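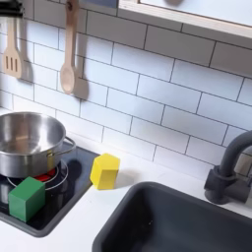 Why do kitchens have tiles on the wall?

Because kitchens are messy! Cooking means splashes, steam and spitty bits of fat, and a tile has a hard shiny skin that wipes clean. Plain paint or wallpaper would go blotchy and peel after a while. So up go the tiles.

The tiled bit of wall has its own name. Splashback. (In America they say backsplash. Same thing, other way round.)

What is a tile made of?

Clay, mostly. Squashed flat, dried out, then baked in a very hot oven called a kiln. Way hotter than your oven at home, don't try it. The shiny coat is called glaze. Glaze is really a thin layer of glass that melts on in the kiln and goes hard when it cools. Water can't soak through it. Neither can bolognese.

Why the brick pattern?

Look at the white tiles over the worktop. Each row is shuffled along a bit, so the joins don't line up with the joins in the row above. Bricklayers do this with real walls becuase it makes them strong. A tile wall doesn't need to be strong like that, it's glued to a wall already. People just like how it looks.

Oblong white tiles like these are often called subway tiles, after the underground trains in New York. The stations there had walls covered in them. Easy to clean, nice and bright when you're under the ground with no windows.

And the dark lines?

Grout. Funny word. It's a sort of paste that gets pushed into the gaps and then sets hard. Stops water sneaking behind the tiles. You can get it white, grey, black, even pink. Dark grey grout on white tiles makes the pattern show up more. White grout hides the pattern but shows every bit of tomato sauce, so choose carefully.

Why hang spoons on a rail?

Quick to grab. If your sauce is bubbling over you don't want to be digging in a drawer. The black rail here has a wooden spoon on it and a spatula with three slots. Slots let the runny stuff drip through and keep the solid stuff on top. Good for fried eggs, good for fishcakes.

Wood is handy for cooking as heat travels through it slowly. Leave a metal spoon in a hot pan and the handle gets hot too. Ouch. A wooden one stays much cooler. It won't scratch the pan either.

Spot the shadows on the tiles as well. The spoon's one is down and to the right of it. Shadows go on the side away from the light, so have a think about which side the light is on.

Hob and sink, why the gap?

A hob is the cooking bit (cooktop is another word for it). Black shiny hobs are flat on top, so there are no fiddly corners for crumbs. The sink is for water. Hobs and sinks usually get a stretch of worktop inbetween, and it does two jobs. One, keeps splashy water off hot pans. Two, somewhere to chop your carrots and put things down.

Play kitchens get the same layout, hob, worktop, sink, only smaller. That way when you pretend to make soup you do it in the proper order. Wash the veg, chop the veg, cook the veg.

How many tiles would you need?

Time for sums. Stuart Pickering puts tiles up for a living and he told us about a cafe called Coelho. Its kitchen wall took 614 tiles. The wall out the front where the customers sit took 1,387. Add those up and it's 2,001. He started at the bottom, he says, and used a spirit level on every row, because if the first row is wonky then the whole lot goes wonky.

For a small splashback at home he used 80. He bought 15 extra on top in case of breakages. Always buy extra! Tiles snap when you cut them, and the shop might run out of your colour later.

Try it yourself

You need: white card, dark grey card, scissors, glue stick, ruler.

Cut the white card into oblongs. All the same size, twice as long as they are tall. Stick a row along the bottom of the grey card, with a thin gap between each one. That gap is your grout.

Next row, start with half a tile. Then whole ones. Row after that, start with a whole one again. Keep swapping.

Keep checking with the ruler. Stuart says so.

Words to know

Splashback: the tiled part of a kitchen wall.
Glaze: the glassy coat on a tile.
Grout: the paste in the gaps.
Kiln: a very hot oven for baking clay.
Hob: the part you cook on with pans.

Next time, taps and where the water goes when you pull the plug.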